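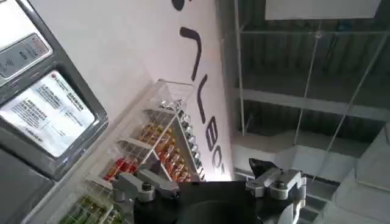
April, counter notes, 2:40 pm

Spent most of the afternoon on the little bottle rack beside the card terminal and I'm so pleased with it! The clear stepped shelves are the right call – the small bottles get a tier each to stand on and the white wall behind keeps everything bright. The big black lettering looks great with it too.

Stock: one box of 50 from Tetine, 28 put aside for the rack, the rest back in drawer 2. Mino refills go on the order sheet under 778.

Still to do
– wipe the acrylic with the soft cloth only (paper towels scratch)
– ask Kang for spare shelf labels
– try the rack a hand's width further from the terminal, so people can reach the buttons

Trevix samples next. Can't wait to see those lined up!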